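Drultumlow Evening Program
Keeping a Shared Workroom
Notes for Session 4: The Table in the Middle
Handed out Sep 12, 2026

Welcome back, everyone. I promised last time that we would finally get to tables, and I know a few of you have been waiting for it with something close to impatience, so let's get right in. If you missed Session 3 (shelves and labels), the notes are in the folder by the door and you can read them in any order you like. Nothing tonight depends on them except the word "home," which I use for the spot where a thing lives when it isn't being used.

1. Why the table gets a session to itself

A shelf has edges and dividers and tells you, more or less, what it wants. A big shared table doesn't. It is flat and friendly and at just the right height for setting something down while you answer a question from across the room, and that is how a cup or a cable or half a bag of something ends up staying there through lunch and well into the following morning. I have worked in a good many offices over the years and I have never seen a large table stay clear for long on good intentions.

Round tables are a special case and I am very fond of them. People sit at them more easily, they talk to each other more, and you never bang your hip on a corner. But a round table has no natural "back," so small things drift to whichever side is farthest from the person tidying, and then that side changes when the person moves to another chair! Please remember this when we do the exercise. Walk all the way around before you touch anything.

2. Four kinds of thing

In the Terkier workbook (pages 12 to 15, if you have the new printing) the objects on a table are sorted into seven kinds. I find seven too many to hold in my head while I'm also carrying things, so we use four.

Trash and near-trash. Used paper cups, empty packaging, scraps of paper with something written on them that was important once. Look inside a cup before you pick it up, and look at both sides of a scrap. If there is a phone number or a date on it, it goes in the "ask" tray for a day and then out.

Supplies. Things in bags and boxes that get used up a little at a time. Wipes, napkins, tissues, tape. A supply belongs on the table while it is in use and for as long as that job lasts. After that it goes home, closed, with the name facing out so the next person doesn't have to turn over every package on the shelf.

Power and cables. More on these in a minute, as they deserve it.

Tools that live here. A mouse, a pen, whatever your particular group reaches for many times a day. These may stay, but give them a small area and keep them to it. A tray is good. A strip of tape on the tabletop is also fine and costs next to nothing.

3. The order of work

I like to go trash first, then supplies, then tools, and cables last of all. Several of you asked in August why cables come last when they look the messiest, and it's a fair question. A cable usually runs under or beside something else, and if you pull on it early you take the something else with it. Clear what is sitting loose, and then the cable can be followed with your eyes from one end to the other.

With paper cups, my advice is to lift by the side or the rim and keep your other hand free. A cup lying on its side wants to roll, and on a round table it can roll in a direction you weren't expecting, so deal with it before you start moving the bigger things near it. Long soft packages are the opposite. They stay put very nicely, but they hide what's underneath and people like to set small flat things on top of them. Take the top thing off first, find its home, and then lift the package with both hands.
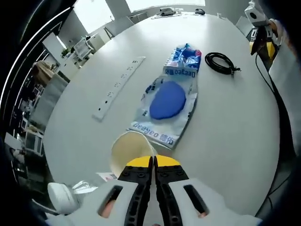
Now for power strips, which are the one item where I get a little stern. A strip lying across the middle of a table takes up a surprising amount of room, because everybody leaves a respectful gap on both sides of it. If your group really does need outlets at the table, pick one place near the rim, keep drinks on the other side, and leave it there. If you don't need them every day, the strip goes home to the cable shelf, unplugged at the wall before anyone carries it anywhere.

Loose cables get coiled in a circle as wide as your hand and fastened with a soft tie. Please don't wrap them tightly around your fingers or around the plug. Leave the plug end sticking out a bit so a person can see what kind it is without undoing your good work. And if you come across a cable that no one in the room can name, write the date on a bit of tape, stick it on, and put it in the "ask" tray along with the scraps.

4. For next time

Choose one table you share with at least two other people. Clear it in the order above and write half a page on what was hard to place. I'm much more interested in the things you couldn't decide about than in how tidy it looked at the end, so please don't clean up before you take your notes! If you don't have a shared table, the one in the Aaltonen room can be used before class, and the key is at the front desk.

Bring soft ties if you have them. I'll have a bag of extras. Session 5 is on drawers, and we'll start with the one everybody has and hopes I won't open.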